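Kasden Wide Bowl – Ice Blue

Price: 1,195 kr
In stock – back on the shelf since 28th January

I wasn't going to bring this one back, I'll be straight with you. Shallow bowls take up so much room in the kiln that Auer, the little pottery in Bretau that makes them for me, can only fire 4 at a time. But you kept writing in to ask, and I missed having them in the shop, so here we are again!

The Kasden is the big one in the range. It measures 30 cm across and 6 cm deep, and I use mine for everything – salad when people come over, bread rolls on a Sunday, keys and mail the rest of the time. It's wide enough that you can toss things without half of them landing on the table (I've tested this plenty).
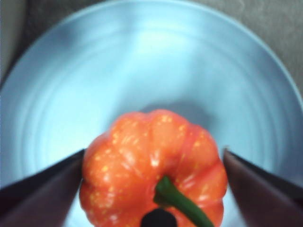
Kasden Wide Bowl in Ice Blue, with a small orange pumpkin.

The glaze is the same recipe as last year. It's a cool, pale blue, and it does shift a bit depending on your light, so please don't be surprised if yours looks grayer by a north window. Every bowl comes out slightly different. If you want two that match closely, leave me a note at checkout and I'll dig through the pile.

Care: dishwasher is fine, microwave is fine, oven is a no. Metal whisks can leave gray marks, and a dab of baking soda takes them right off.

Shipping: I pack every order myself, double boxed, and it goes out within two working days. If it shows up broken, send me a photo and I'll mail you a new one.

Goes well with: the Skekach serving spoons, which are coming back in February.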